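Estero kitchenware shop to close in October

10 Aug 2018

Estero, the tableware and kitchen goods shop on Mill Street, will close in October when its lease runs out, owner Randi Lindholm said this week.

The shop opened in a former shoe store and has sold plates, glasses, pans and table linens there ever since. Lindholm said the new lease would have raised the rent by 20 percent, and she decided not to sign.

A closing sale starts Monday of next week, with 244 lines marked down. Plates and serving dishes come first, and glassware will follow later in the month. Gift cards will be honored until the last day of business.

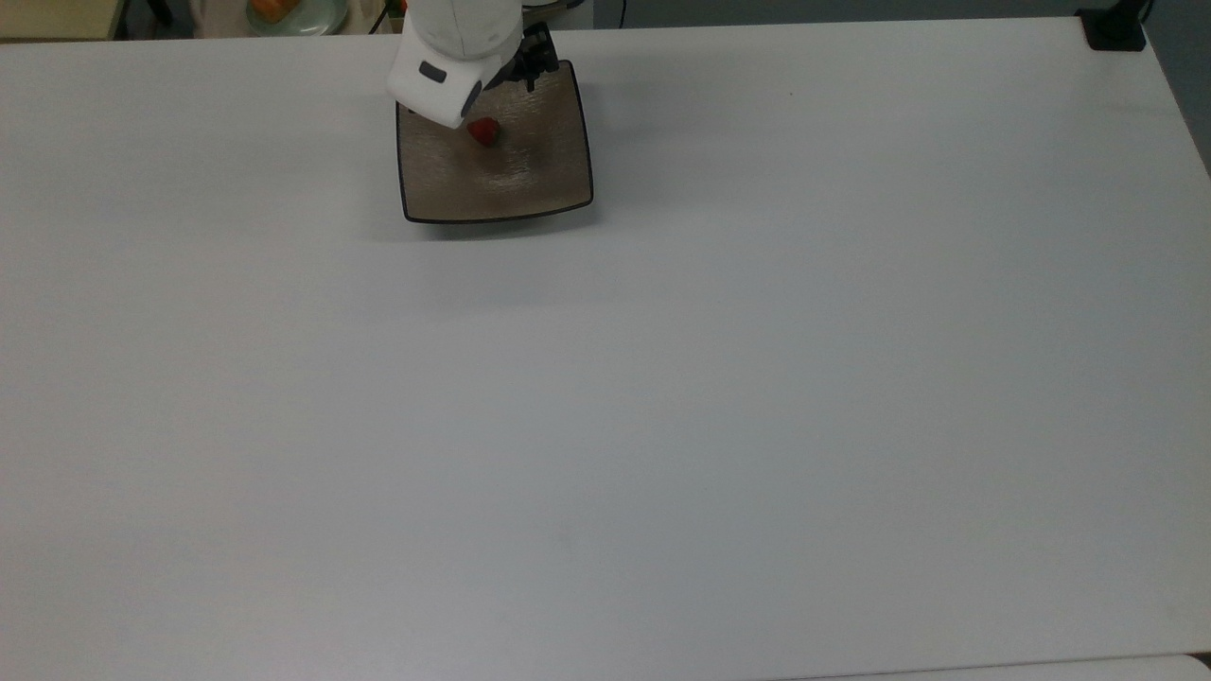
Sajib Chowdhury has bought most of his dishes at Estero and said he will now have to drive 60 miles to find a shop with the same choice. He would have liked the landlord to offer a shorter lease, and said two other storefronts on the block are already dark.

The landlord, Drumo Properties, did not return a call asking for comment. A sign in the window lists the space as available from the end of the year.

Lindholm said she has no plans to sell online. Store fixtures, including the shelving and the front counter, will be sold during the final week. Anyone with an open special order should pick it up before the end of September.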